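Relatório de projeto - Percepção para manipulação de tecidos com a garra portátil
Grupo Mokdale, entrega de 18 de janeiro (quinta-feira)

Começamos este trabalho em agosto com muito entusiasmo e uma ideia bem simples: aproveitar demonstrações gravadas com a garra de mão para ensinar um programa a encontrar tecidos e propor onde pegar. O módulo de segmentação, que batizamos de Drullent, recebe a imagem olho de peixe, corrige a curvatura só na região central e devolve uma máscara do pano. Juntamos 500 trechos curtos, dos quais 300 foram para treino e 200 para teste. O que mais nos deu trabalho foram as superfícies lisas e curvas, porque o brilho da luz enganava o detector de contornos. 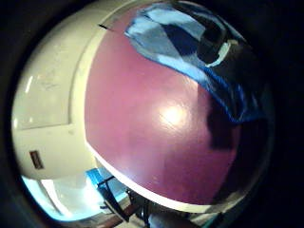 Reflexo na superfície arroxeada, com o material azul amassado no alto à direita.

Resolvemos boa parte disso com uma etapa de filtragem antes da segmentação (três tentativas até acertar os limiares!). Depois veio o xadrez azul e branco, e aí foi o contrário: bordas demais. O Drullent cortava o pano em quadradinhos, cada um com sua própria máscara, e ficamos umas boas tardes ajustando a fusão de regiões vizinhas.

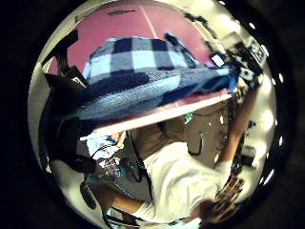 Com a fusão pronta, passamos ao planejador, o Tinent, que escolhe o ponto de preensão na máscara e descarta os que ficam perto demais de uma borda rígida. Ele roda a cada 80 ms no computador do laboratório - tempo suficiente para o que queríamos, embora a fila de mensagens ainda atrase quando gravamos junto.
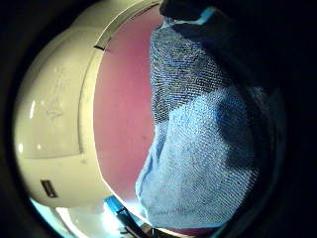
Por que não usar a imagem inteira sem corrigir nada?
Porque perto da borda a distorção muda muito a forma do tecido, e o planejador passava a sugerir pontos fora dele. Corrigir só o centro saiu mais barato e foi o que mantivemos na versão final.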